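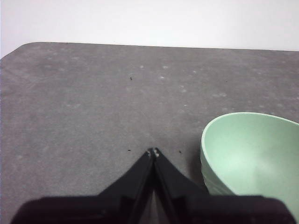 「Clulus 作業手順キット」レビュー:小型アームの運用ルールをどこまで任せられるか

印刷する | メールで送る

Mandagiの「Clulus」は、卓上ロボットアームを使う職場向けの手順書キットである。運用規則のひな型、点検表、作業区域を示すテープが一箱に入っている。価格は2,585円。Siltexの研修室で木曜から使い始めた。

規則のひな型は9項目で、立ち入り、速度、停止、片付けの順に並ぶ。文章は短く、そのまま壁に貼れる。速度の上限を書き込む欄があり、当方では手先の速度を毎秒85ミリとした。停止ボタンの位置を図で残す欄もあるが、小さくて使いにくい。 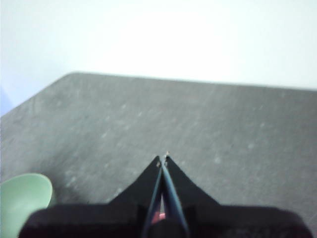
点検表は始業前と終業後の2枚に分かれている。始業前の表は指先の状態と台の上の確認が中心で、記入はすぐ終わる。気になったのは台の汚れの扱いだ。灰色の天板には淡い斑点やこすれたような跡が散っているが、表には「清掃済み」の一欄しかなく、汚れか傷かを書き分けられない。同僚のSugeng Rondonuwuは余白に「跡あり」と書いている。改訂版では欄を分けてほしい。

作業区域の章は出来がよい。アームの届く範囲から400ミリ外側に線を引き、動作中は手を入れないという決まりで、初めての人にも説明しやすい。 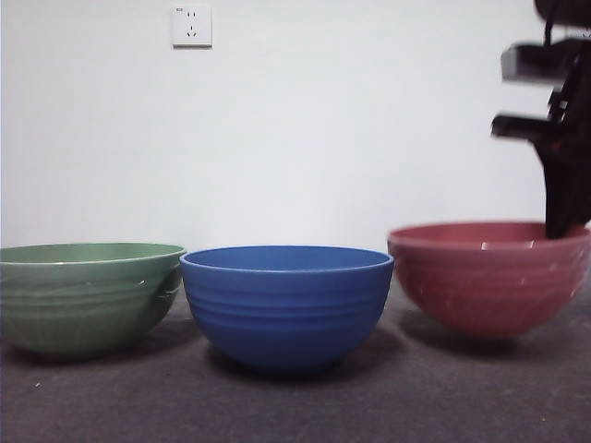 対象物の置き方についても1ページある。容器は使う順に並べ、間隔を決めておくよう求める内容だ。緑と青の器は縁が触れそうなほど近く、赤みのあるピンクの器との間には小さな隙間がある。この並びだと、指をピンクの器に入れる動作と緑の器に入れる動作とでは、隣の縁に対する余裕が違う。ひな型の間隔欄は一つだけなので、器ごとに書けるよう表を作り直した。

編集元のHirnulettiに問い合わせたところ、担当のRidwan Entiliから、表の書き換えは自由との返事があった。規則を一から作る時間のない職場には勧められる。すでに自前の手順書があるなら、作業区域の章だけ読めば足りる。テープは粘着が弱く、別に買った。

コメント 9件 | シェア 85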